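오타마우 마을 공유부엌 6월 정기모임 회의록

시간: 오후 7시 시작
진행: Irja Nurmi
기록: Gleice Vasconcelos

1. 지난달 빵 굽는 날 돌아보기
정말 많이 와 주셨습니다! 호밀빵 반죽을 600그램씩 나눠 구웠는데 크기가 딱 좋았다는 의견이 대부분이었고, 집에 가져가 이튿날 아침까지 맛있게 드셨다는 분도 계셨습니다. Irja 님은 발효 시간을 조금 더 늘려 보자고 하셨습니다. 속이 약간 빽빽했다는 말씀에 다들 고개를 끄덕였고, 다음번에는 반죽을 전날 밤에 해 두기로 했습니다. 오븐은 270도로 예열했다가 빵을 넣고 낮추는 방식을 그대로 유지합니다.

2. 사워도우 종 나눔
Gleice가 키우던 종이 아주 건강하게 불어나서 원하는 분 모두에게 나눠 드릴 수 있게 되었습니다. 뚜껑 있는 유리병을 각자 가져오시면 됩니다. 이름을 붙여 주자는 제안이 나와 한참 웃으며 이야기했고, 결국 ‘콕코넨(Kokkonen)’으로 정했습니다. 먹이 주는 법은 한 장짜리 안내문으로 만들어 다음 모임 때 드립니다. 통밀가루와 흰 밀가루 비율을 두고는 의견이 갈렸는데, 두 가지를 다 해 보고 비교하자는 쪽으로 모였습니다. 벌써 기대됩니다.

3. 여름 장터 준비
트로나우 장터에 올해도 참가합니다! 자리는 작년보다 입구에 가깝습니다. 판매 품목은 호밀빵, 딸기잼, 오이피클로 좁혔고, 카르다몸 롤은 반죽 담당이 정해지면 추가합니다. 시식용 빵은 얇게 썰어 잼과 함께 내고, 알레르기 표시는 손글씨로 크게 적습니다. 진열에 쓸 바구니 색도 이야기했는데 노란색과 파란색을 섞자는 의견이 우세했습니다. 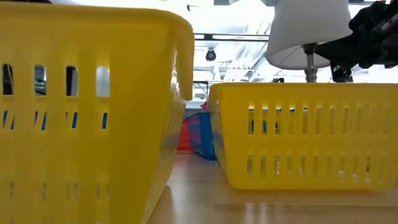
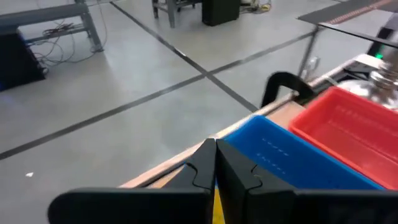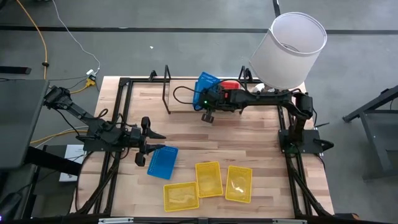
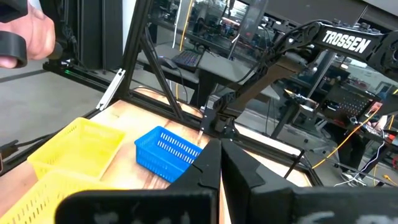

나무 상판에 놓인 노란색, 파란색 플라스틱 용기

4. 잼 만드는 날
캐스트포트 농장에서 딸기를 받아 와 바로 작업합니다. 첫 배치는 설탕을 줄인 조리법으로 해 보자고 해서 다들 환영했습니다. 한 냄비에 너무 많이 넣으면 색이 탁해지니 냄비 2개로 나눠 끓이고, 씨를 거르지 않은 것과 거른 것을 하나씩 만들어 맛을 비교합니다. 병 소독은 시작 전에 마쳐 둡니다. 레몬은 Irja 님이 준비하십니다.

5. 새 모임 제안
오이피클에 이어 김치도 담가 보자는 제안이 있었고 반응이 뜨거웠습니다. 배추가 좋은 가을까지 기다릴지, 여름에 열무로 먼저 해 볼지 논의하다가 열무로 결정! 시간은 약 3시간으로 잡고, 절이는 동안 국수를 삶아 같이 먹습니다. 매운 것을 못 드시는 분들을 위해 물김치도 한 통 담급니다.

6. 할 일
- 종 관리 안내문 작성: Gleice
- 장터 가격표와 알레르기 표시 초안: Irja
- 열무, 쪽파, 고춧가루 가격 알아보기: Gleice
- 카르다몸 롤 반죽 담당: 미정, 다음 모임에서 다시 논의

오후 8시 40분에 마쳤고, 남은 호밀빵은 참석하신 분들이 나눠 가져가셨습니다.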